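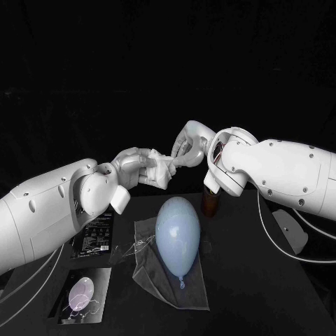 Tissue and Cloth to Be Sorted Separately at Pinside Center

29th December

The Parnesbridge Reuse Service will introduce separate collection of packing tissue and light cloth at its Pinside center when the building reopens after the holiday break. Until now both materials have been accepted in a single mixed bin near the main entrance.

The change applies to clean, dry material brought in by households and small businesses. It covers tissue used for wrapping glassware, clothing and gifts, and light cloth such as napkins, handkerchiefs, dust covers and pieces of old sheeting. Existing arrangements for cardboard, books and heavier fabrics are not affected.

The service reviewed the mixed bin during December. Over that period the center received 556 bags containing tissue, cloth or both. In many of them the two had been pressed together, and staff had to open out each piece by hand before it could be placed with the right material. A white piece crumpled into an irregular wad, full of folds and creases, may be either tissue or cloth, and it is often impossible to say which until it has been handled.

Under the new arrangement, residents are asked to separate the two at home and bring them in different bags. Tissue may be left crumpled, and there is no need to iron, press or roll it. Cloth should be shaken out and folded once or twice. Bags should be tied loosely at the top so that the contents can be checked at the counter.

Material that has been used for cleaning or for personal hygiene cannot be accepted in either bin. The same applies to facial tissues, paper towels, wet wipes and any cloth marked with paint, oil or wax. Tape, ribbon and gift tags should be removed from tissue before it is brought in. Small amounts of glitter are also a difficulty, and tissue decorated in this way should go into ordinary household waste.

What happens to the material

Tissue in good condition will be smoothed, stacked and offered free of charge from the shelf beside the center's packing table, where residents already collect used boxes and paper filling. Tissue too torn to be used again as a sheet will be kept as loose filling for fragile items. Zacharias, the secondhand china and glass store on the lower floor of the same building, has agreed to take up to 15 bags of filling each week.

Light cloth will be sent to the sewing room at Fernunstead, where it is cut and hemmed for use as produce bags, polishing cloths and covers for stored furniture. Pieces too small for hemming will be bundled and sold by weight as craft scraps. The sewing room has asked in particular for plain white cotton, which it uses as lining, and it will accept pieces with small holes provided the rest of the fabric is sound.

Two new bins have been ordered for the entrance area. The tissue bin will have a wide opening and the cloth bin a hinged lid. Both will be placed to the left of the counter, in the space now occupied by the leaflet stand, which will move to the stairwell. Signs will be printed in large type and will include a short list of accepted items.

Limits and charges

There will be no charge to households for either material. Each household may bring up to 19 bags in a calendar month, counted across both bins. Businesses may bring the same number and should register at the counter on their first visit. Those expecting to exceed the limit, for example after a move or the closing of a store, should arrange a delivery time with the center in advance.

A supply of roughly 70 cotton drawstring bags, made at Fernunstead, will be available on loan to residents who bring material on a regular basis. The bags carry a small deposit, refunded on return. Residents may also use any clean bag of their own. Black refuse sacks are best avoided, as they have in the past been mistaken for waste and put out with it.

For the first four weeks, mixed bags will still be accepted at the counter, and staff will show residents how the contents should be divided. After that period, mixed bags will be handed back for sorting. A table will be kept free inside the entrance for anyone who wishes to do this on the spot.

The printed guide to accepted materials is being updated and will be available at the Pinside counter, at the Fernunstead sewing room and in the Zacharias store. Copies of the previous edition should be recycled. Questions about particular items may be put to staff at the counter during opening hours, which remain unchanged.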